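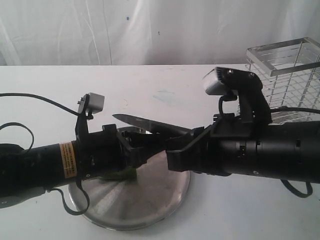
Two arms, one knife and something green on the plate.

How to record cutting demonstrations without losing your afternoon

Our target for the Jutgate task is 2,000 episodes, so it pays to be a bit boring about it.

1. Wipe the plate and put it back on its mark. The policy will happily learn that smears matter.
2. Check both wrist views before you pick up the leader arms. A loose cable across a lens is a lovely shot of a cable.
3. Lay out the food. Change its angle every episode — we all think we place things at random, and we all place them facing left. 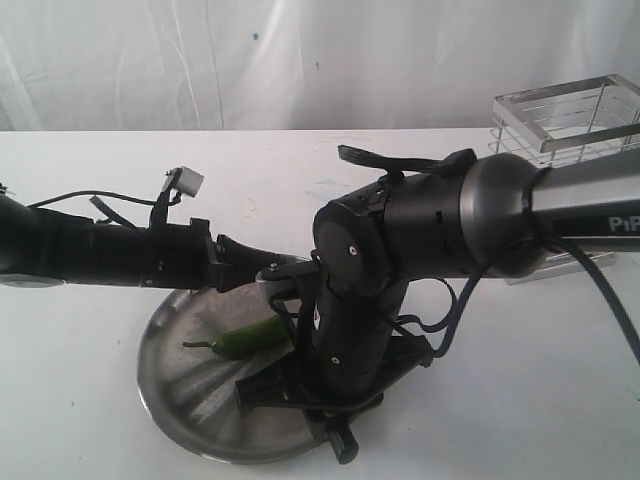
Green jalapeño on the steel tray, stem to the left.

4. Start the recording, then move. Go slowly near the rim, and keep each episode under 40 seconds.
5. If you fumble, carry on and recover. Label it "recovered" and keep it. If you drop the knife, stop, label it "failed" and have a quiet word with yourself.
6. After 29 episodes, swap operators. Your style gets sloppy well before you notice. 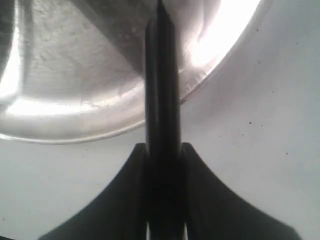
Zerance Manipulation Group — Data Collection

Play back every ninth episode from the wrist view as well. Glare on steel can swallow half the picture, and Dritent won't flag it on upload. Tag those "glare" and leave them in. Anything odder goes to Yolanda Park, with the episode number please.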